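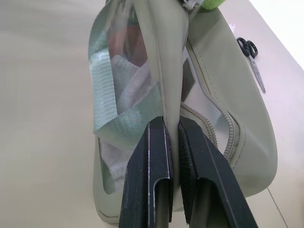
Skarley hand-held teaching grip and leader arm, three weeks in

Bought with our own money, before anyone asks. We do small handling jobs for people who want to know if a robot could do the thing before they spend proper cash on it. Soft goods mostly. Bags, pouches, things with pockets and zips. Horrible stuff to automate, which is why we get the work.

Skarley sell two ways of showing the arm what you want. One is the grip: you hold the fingers in your own hand, do the job, it records. The other is the leader arm, a small copy of the big one that sits on your desk and the big one follows. You can buy either alone. We got both as the bundle was cheaper than I'd feared and Manee Khunthong had budget to use up before the summer.

Short version. Leader arm good, get it. Grip fine for quick stuff, wouldn't buy it alone. Software annoying.

Setup. Took Panya and me a morning. The cable for the leader arm is too short, no way round that, we ordered an extension from Voltitz and it's been ok. The calibration makes you put the arm in 3 poses and hold it there, and if you sneeze you start again. Printed manual is no use, get the PDF, it's a later version and the poses are different (!). Would of been good to know.

Leader arm first. Weight is nice. There's a bit of drag in the shoulder joint which I hated on day one and now miss when I use our old Juhl. You stop over-shooting. Finger trigger is a proper sprung lever with a decent travel, so you can close on cloth slowly and stop at the point where it's pinched but not bunched. On the Juhl it was basically open or shut. For fabric this is the whole game. A seam or a flap wants a light pinch, both sides at once, straight on. Come in at a slant and one finger shoves the bag before the other gets there.

What you don't get is feel. Nothing comes back through the lever when the fingers meet something. You're going off the wrist camera. Low light, forget it. With a plain pale table and the desk lamp off to one side I could judge a pinch on a sage-green bag well enough, matte cloth helps, shiny webbing less so. Mesh pockets are a pain, you keep catching the net when you meant the edge. Boonmee Nuchit is much better at it than me, she goes in high and drops straight down. I've stolen that.

Also the fingers. Stock ones are flat and hard, good for seams, rubbish for a small zip pull. It'll get hold of a pull if somebody presents it nicely and life isn't like that. There's a softer pair in the shop, haven't tried them, resent paying extra.

The grip. Fast. You can bang through a lot of goes in an afternoon and your arm gets tired before the battery does. New starters get it straight away, Usa was making usable recordings within the hour. Trouble is you cheat without noticing. Your wrist does things the robot's wrist can't, and you find out later when half your recordings get thrown out as unreachable. The software could beep while you're doing it. It doesn't, it tells you at the end in a big red list. Lost most of a Thursday to that list.

Second moan about the grip, your other hand wants to help. Bag starts to tip, you steady it. Of course you do. Then the robot goes to copy you and has no other hand. We now make people put the spare hand in a pocket. Works.

Software. It's the same Brirnometti recorder they bundle with everything, reskinned. Recording is fine, one pedal to start, one to bin the last go. The bin pedal is brilliant, use it loads, bad demos poison everything after. Playback is slow once you get past a few hundred. We had 1842 goes saved on one project and opening the folder was a tea break. Support told Ánh Tô it's tested up to 2000, so I'd hate to see 1999. Export works. Naming doesn't, it strips anything after a space, so use underscores from the start or you'll be sorry.

Results, since that's what people ask for. Bag standing up, pinch the seam, lift. Trained on leader arm goes only, it did it well enough to show a customer. Trained on grip goes only, more misses, mostly going in too low. Mixed was no better than leader arm alone for us. Might be our grip technique. Not a proper test, different people on different days, don't quote me.

One tip. Don't tidy the table between goes. We did at first, all lovely and bare, and the robot fell to bits the moment there was anything else lying near the bag. Leave your scissors out, leave the scraps, move them about a bit. And stuff the bag diferently each time, a full side pocket changes the shape more than you'd think.

Marks. Leader arm I'd buy again tommorow. Grip, borrow one first. Took off for the cable, the red list and the manual. We've got a bigger order of pouches coming in November and I'll add to this then if the shoulder joint holds up, there's a faint click on ours already and I've emailed them about it. No reply yet.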